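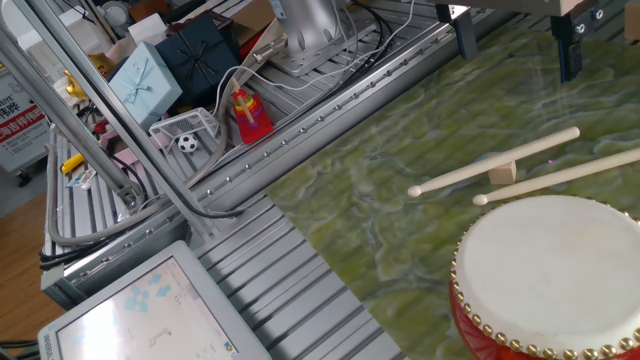

Ticket 626
Opened: 9/26/18
Site: Nistton, Bromo cell
Category: Work area rules / setup check
Priority: Normal
Status: Closed, one follow-up open

Reported problem
Drumstick pick stops with a position fault before the fingers close. Happened on 7 runs in one shift. Operator cleared the fault each time and restarted from the pendant. No damage to the arm, the drum or the sticks.

Requested by site
Raise the position tolerance so the run can finish.

Support, first reply
Please don't raise the tolerance yet. The limit is in the Jileck cell standard, section 2, and it is there to stop the fingers from being driven into the table. Send the fault log and the start-of-run checklist for the same shift.

Site reply
Log attached. Checklist was filled in for the first run only. We reset the sticks by hand between runs and didn't think that counted as a new setup.

Support
It does count. Any time a person reaches in and moves a part, the checklist starts over from the "parts" line. You can skip the power and network lines.

From the log, the fault comes at nearly the same height every time, on the upper stick. That stick rests on the small wooden block, so its height depends on where the block is. Slide the block along and the stick sits higher or lower at the grip point. The taught position assumes one block location and there is no mark for it.

Steps given to site
1. Stop the arm and confirm the stop on the pendant before reaching in.
2. Set the block at the taught location. Put two pieces of low-tack tape on the marble top as corner marks.
3. Lay the sticks and check that the rounded tips match the reference photo in the setup sheet.
4. Check that the drum has not moved.
5. Run the approach at slow speed with no grip. Watch the finger clearance.
6. Run once at normal speed. Sign the checklist.

Site reply
Done. Slow run clean, normal run clean. Ran the rest of the shift without a fault. Tape is holding.

Support
Good. One more item from the work area review. The standard asks for props not used in the current task to be stored outside the arm's reach. The gift boxes, the soccer goal and the ring toy are on the aluminum frame past the rail. If they are inside the reach envelope, move them or add a keep-out zone in the Stelmakh controller. The same goes for loose cables on the frame — tie them down or route them along the slots.

Site reply
We use those for the next tasks and it's slow to fetch them. Will add the keep-out zone.

Support
Fine, as long as the zone is saved in the task file. A zone set only on the pendant is lost at restart. We had that on another ticket in May.

Resolution
Block location marked. Tolerance left at the standard value. Checklist now repeated after every hand reset.

Follow-up
Site to send the saved task file with the keep-out zone. Ticket stays linked until it is received.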